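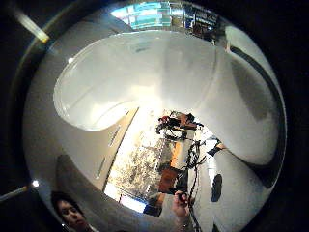 Tips for comparing grippers, hand rigs and controllers on household jobs

Updated 19 January 2022

These notes are for people who have more than one gripper or hand rig to choose from and want to know which one copes with ordinary chores: folding a towel, picking up a bottle, squeezing a trigger, wiping a table. They come from a small shared workshop where we try the gear on kitchen and cleaning tasks. Most of the tips cost nothing. A few need tape, a kitchen scale and a spare towel.

Pick the chores before you pick the hardware

Write down the jobs first. If you start with the gripper, you will end up choosing jobs that suit it. Our standing list has a spray bottle, a kitchen towel, a mug, a jar lid and a sponge. The spray bottle is the hardest of the five and the towel comes next. The mug is easy for nearly everything and we keep it mainly as a warm-up.

Keep the actual objects in a box and don't use them for anything else. A towel that has been through the wash ten more times folds differently from the one you started with. If you have to replace one, say so in the log and run the old results again on the new one.

Fill the bottle to the same level every time. Ours holds 600 ml, and we mark the level on the outside with a strip of masking tape. Weigh it with the sprayer head on. At 700 g it is about as much as the Prilledetti two-finger gripper will lift by the neck before it starts to slip, so we write the weight next to every result.

Use water. Cleaning products make the bottle slick on the outside, and you will be wiping it down between every attempt.

Setting up the table

A round table is fine for one person and awkward for two. Whoever is running the controller should stand across from the objects or well off to the side, with the cables leaving on the side away from the working hand. Decide this before anything is plugged in.

Choose a plain, matte table top if you can. A shiny one throws light back at the cameras and tag tracking suffers for it. If the only table you have is shiny, put down a flat sheet of gray craft paper and tape the corners.

Look up as well. A ceiling light directly over the table will wash out a white tag when the tag tilts toward it. Shift the table sideways, or switch off one row of lights and check the picture again. Daylight from a window changes through the afternoon, so do your comparisons close together. If you do one gripper at noon and the other near sunset, you have compared two kinds of light along with two grippers.

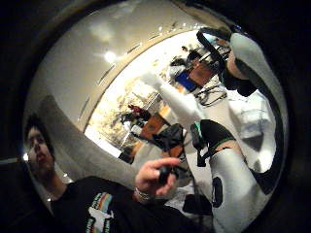 Give the cables their own side of the table and leave slack. The commonest fault we log is a cable that comes up tight in the middle of a reach, and it usually gets blamed on the gripper. With a hand rig, bend the elbow and straighten it fully a few times before you tape anything down. With a bench arm like the Eklund, drive it to all its limits slowly and watch the cable at each one.

Hook-and-loop ties are better than zip ties here. You will be undoing them a lot. Put one just behind the rig and one at the table edge, and leave the stretch between them free.

Power supplies and hubs go on the table near the edge or on a chair beside it. On the floor they get kicked. Label both ends of every cable with the same color of tape. We used numbers at first and the ink rubbed off.

Fitting a hand rig

A hand rig that is loose gives worse results than a cheap one that fits. Put it on, make a fist, open the hand, and look at whether the rig has crept toward the fingertips. If it has, tighten the wrist strap first and the finger straps second.

Take rings and bracelets off the hand that goes in the rig. On the other hand they don't matter.

Wear long sleeves under any arm straps if the session will be a long one, and smooth the sleeve flat before you close the strap. A fold of cloth under a buckle is bearable at the start and very annoying later. We stop for a break every 20 minutes, and the person in the rig takes it off completely.

The Grevness glove has stiff linkages over the fingers, and new users tend to fight them. Let them pick up a sponge a few times with nothing being recorded. Gøran Ljungberg has large hands and gets on well with it; Vasanthi Kandasamy has small ones and needs a thin cotton liner underneath, which takes up the space at the fingertips. Her results with and without the liner were far enough apart that we now note it on the sheet.

Clean the inside of shared gloves with a barely damp cloth and let them dry open. Keep a separate liner for each person, with initials on it.

Cameras and lenses

Very wide lenses are useful on a hand-held gripper. You get the fingers, the object and a good part of the room. The price is that things close to the rim look bent and it is hard to judge distance by eye. Trust the numbers from the tracking and use the picture to understand what went wrong.

Wipe the lens at the start and after every spray task. Use a lens cloth and not the kitchen towel — the towel leaves lint that shows up as soft gray spots.

Shiny objects deserve a session to themselves. Pan lids, kettles and steel bowls reflect the room and whoever is standing in it, and a system that has only seen matte things can lock onto a reflection. If your household jobs include them, bring one in early.

Put a second camera on a fixed stand beside the table. It doesn't need to be a good one. When a grasp fails, the hand camera is often covered by the very thing you were trying to grip, and the side view settles the argument.

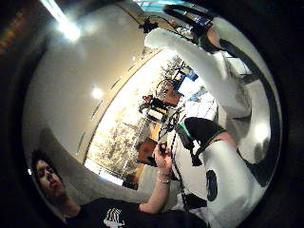 Check both cameras for clock drift before you begin. Clap once where both can see, or flick a lamp on and off. Do it again at the end. With Hostero you can line the two recordings up afterward, but you still need some mark to line them up on.

Markers and tags

Print tags on matte paper. Glossy photo paper looks sharper in your hand and reads worse under a ceiling light. Leave a clear white border all the way around, and glue the tag to something stiff before it goes on the object.

On a bottle, the top of the sprayer head is a good place. It stays in view for longer than the side does, and fingers rarely cover it. Keep the tag small enough that it doesn't stick out past the head, where it will catch on the gripper.

Cube markers on a hand rig need checking at the start of each day. Push gently on the cube with one finger. If it moves at all, tighten it and recalibrate. A cube that has turned slightly won't stop the tracking from working, and that makes it hard to notice.

Don't put tags on towels. They crease, they come off, and the glue changes how the cloth bends.

Running the comparison

Do the same number of tries with each gripper. We do 44 per chore. Swap the order halfway so that the second gripper doesn't always get the tired operator.

Start the towel the same way each time. Drop it from elbow height onto the same spot and leave it as it lands. Smoothing it out first makes every gripper look good. A towel with a printed grid is handy, as you can see the folds in the lines when you go back over the pictures. Plain white is much harder to read.

For the spray bottle, score the grasp and the squeeze separately. Plenty of grippers can hold a bottle. Fewer can hold it and pull the trigger, and two-finger ones mostly can't do it without help. The Prilledetti gets full marks for lifting and none for spraying, and an average of the two would tell you very little.

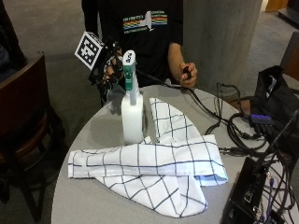 Spray bottle with a tag on its sprayer head, checked kitchen towel, and the cube marker on the hand rig.

Write down failures in plain words. "Slipped" and "missed" are enough for most of them. Add "cable" when a cable was involved and "operator" when the person simply made a mistake, and leave those tries in the total. Everyone is tempted to take them out.

Let someone who has never used the gear do a short set at the end. The Eklund arm with a hand controller did best with Gøran, who has used it since November, and came last with every newcomer. If several people in your group will be sharing the equipment, that set should count for more than the expert one.

Controllers

Small controllers are easier to hold for a long session, but check that you can find the stop button without looking. Stick a dot of raised tape on it if you can't. Practice stopping in the middle of a movement before you do anything else.

Set the speed low for towels and leave it there. Fast moves drag the whole cloth across the table. For rigid objects you can go faster once the approach is reliable.

Save the settings under the name of the chore, with the operator's initials after it. Hostero will happily let you overwrite an old file of the same name, so make a copy first if you want to go back.

Clearing up

Coil cables over and under, and tie them before they go in the bag. Empty the bottle and leave the head off overnight. Take pads off the gripper fingers if they come off, rinse them in warm water and lay them flat. Foam pads should be replaced when they stay dented after a night's rest.

Shake out the test towel and put it back in the box. If it got wet, hang it up first, and don't iron it.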